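Ziklow 4, grasp planner, reviewed after a month on our bench

I wanted to dislike Ziklow 4. The installer asked me to agree to things 20 times, and the manual reads as if Bodnár's lawyers wrote it during a fire drill. Then I ran it on our two-fingered gripper and got quiet.

The planner is quick, and it handles lumpy shapes far better than Lorkunen, which treats anything without corners as a personal insult. You set a force limit, pick an approach angle, and it mostly behaves. The preview window is lovely. The log is not — one dropped frame gave me 1,634 lines of warnings, all of them the same warning.
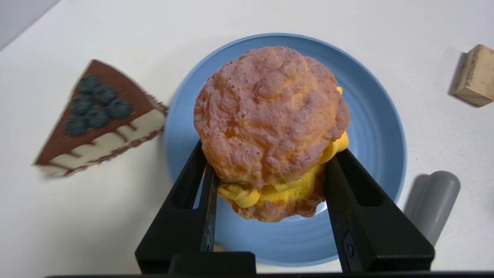
Replanning is the weak spot. Nudge the target late and it thinks for a while, like a man reading a menu. Support answers by email, eventually, and signs off "Warmly."

Four stars. I'd buy it again, but I'd skip the manual.

— Dimas Osman, Okusbridge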